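Let the old cats move in too
2023-11-30

I have been thinking a good deal this month about a cat I never met. She is 13 years old, she is gray around the mouth, and until November she lived in a small house on the north side of Zindirholm with the woman who raised her from a kitten. Then the stairs got to be too much, a place opened up at Raltivach Court, and the lease said no animals. The woman moved. The cat went to the Neken Road shelter, where she sat at the back of her cage and would not eat for 2 days.

I don't believe anyone at Raltivach is cruel. I have been in that building, and the front desk remembers everybody's birthday. But I do think the rule is a bad one, and I think the town, which helps pay for the place, ought to say so.
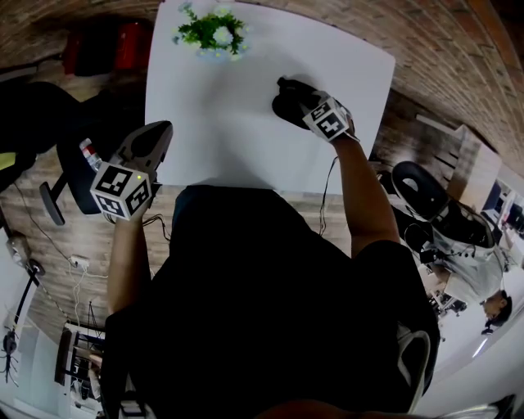

What we ask people to give up

Moving late in life is hard enough already. You leave the garden, the good neighbor, the kitchen where you can find the colander in the dark. A pet is often the one thing that would come through the door with you and still want breakfast at six. I lost a dog of my own some years back (a stubborn old beagle, and I still step over the spot where he slept), so I may be soft on this point, and I'm willing to be told so.

And people do tell me.
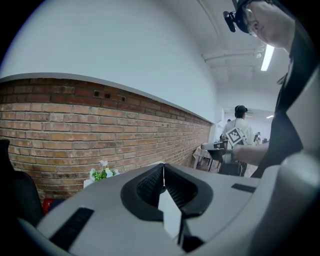
A building has to work for the folks with allergies too, one reader wrote to me, and somebody has to clean the carpet when the tenant can't bend down anymore. I take that seriously. Mahlangu House, across the river, takes pets on its lower 2 floors and keeps the upper 3 free of them, and it asks each owner to name a person who will step in if they fall ill. There is a deposit, and it goes toward the carpets. It seems to me a fair bargain, and I'd like to see Raltivach try it for a year, starting with animals the tenants already own. Puppies can wait.

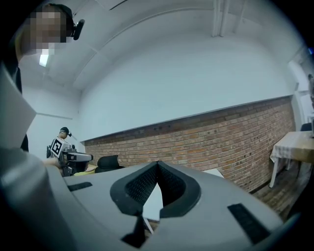 A gray gripper seen close up, with a sleeve at the left edge.

A petition asking for this has 1194 names on it, mine included, and it goes to the town council before Christmas. If you signed, thank you — and if you didn't and you think I'm wrong, please come along and say that as well, because I would sooner have the argument in a warm room than in the letters page. The cat, I'm told, has started eating a little chicken. She's still at Neken Road, and the shelter allows visits in the afternoon.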